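Notes on Moving a Household Archive
24 Jan 2023

The transfer of my family's papers from Kitley to Berham was completed in December. The following notes are offered to readers who have asked how the work was arranged.

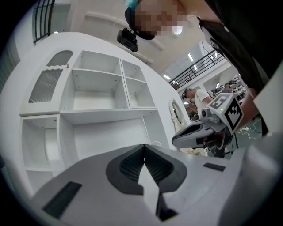
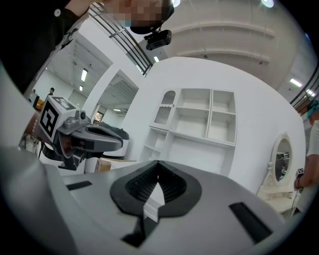
White shelving unit with open compartments (first photo).

The collection consists of 141 folders and 322 loose letters, most of them written to my grandmother. Each folder was given a number in pencil on the inside cover. Ink was not used at any stage.

Letters were sorted by sender first and by year second. Where the year was missing, the postmark was accepted -- provided that the envelope had stayed with its letter. Manon Bergeron kindly read the French correspondence and prepared a summary of each item.

Photographs are stored apart from the letters, with no more than 20 to a sleeve. Four albums remain unsorted, and requests to view them cannot be met at present.

Relatives who wish to consult the Szewczyk letters should write to Zuzana Oravec before visiting. Copies can be sent by mail.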